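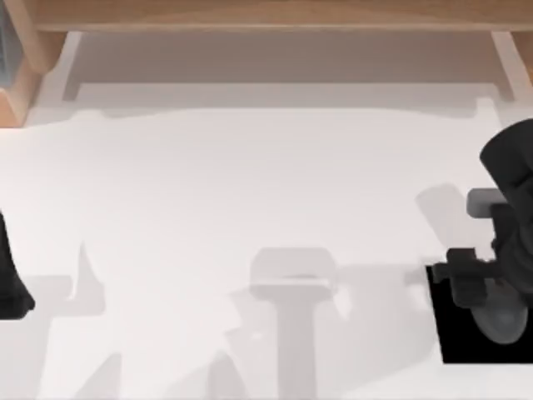
White tabletop with a wooden beam along the far side

Museum ships should be drydocked on a schedule

June 18, 2023

A retired warship left afloat loses hull plating every year, mostly in the band just above and below the waterline. Paint slows the loss and anodes slow it further. Neither stops it. The Stisano has been a pier exhibit for 38 years and has been out of the water once. Her owners patch leaks as divers find them and count each patch as maintenance.

I think this is bad practice, and the Navy should say so when it donates a hull. The transfer contract for any ship over 3000 tons ought to require a drydock period at a fixed interval, with plate thickness readings published afterward. A patch welded over thin plate moves the stress to the next thin plate. The survey on the Caltavum found 4 patches that overlapped older ones.

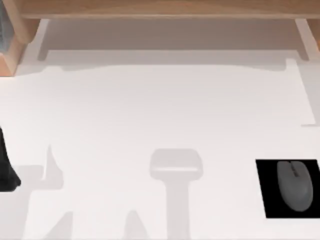

A reader wrote in to say that a fixed interval would close half the small ship museums in the country, and that a leaking destroyer with school groups aboard does more good than a sound one that was never saved.

The objection has weight. Towing alone can use up a year of ticket sales, and few yards want the work. But the cost is not avoided by waiting. It arrives later as a flooded compartment, an emergency contract and a yard that can name its price. 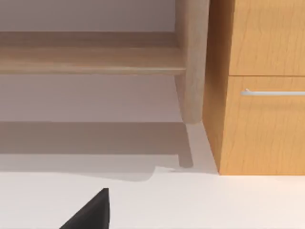
There are other ways to meet the requirement. The Vakance sits in a permanent dry berth, with the water pumped out and the hull open to inspection on any working day. The berth was expensive to dig. Upkeep has been cheap by comparison, and visitors can walk under the keel.

For ships that must stay afloat, I would set the interval at eight years in fresh water and shorter in salt.

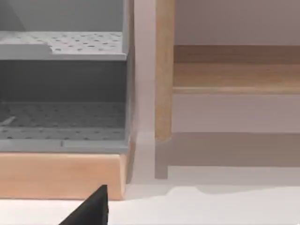
Money for the first docking should be held in a separate account before the ship leaves Navy custody, and the museum should not be able to borrow against it. If a group can't raise that sum, the hull should go to another group or to the breakers.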